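Open day at the Drulten lab

Members got a look at the Rakach kitchen project on 2018-09-25, when the Drulten lab opened its doors for the afternoon. Nilton Henao, who runs the simulation side, gave the demonstration on the big screen in the front room.

The task is a coffee task. A simulated arm works at a kitchen counter with a mug and a coffee machine, and the software has to deal with tight spaces between the appliances. Henao ran it several times and stopped it wherever visitors asked him to. 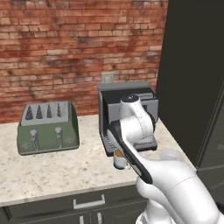

The simulated arm at the coffee machine, with the filled mug beside the gripper.

Most of the questions were about the layout. Henao said the brick wall, the cabinets and the counter can all be swapped for other versions, and the lab has 600 kitchens saved so far. The aim is 2000 by next spring. Each one is checked by a person before it goes into use.

He also switched between camera views while the program was stopped.

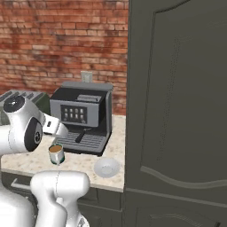 One visitor asked whether a program trained this way would work on a real arm. Henao said some parts carry over well and others do not, and that liquids are still handled in a very simple way. The group plans to try the same task on hardware at the Fellby site.

The next visit is to the Ospina workshop. It is limited to 11 people, so please sign up at the front desk or by reply to this newsletter.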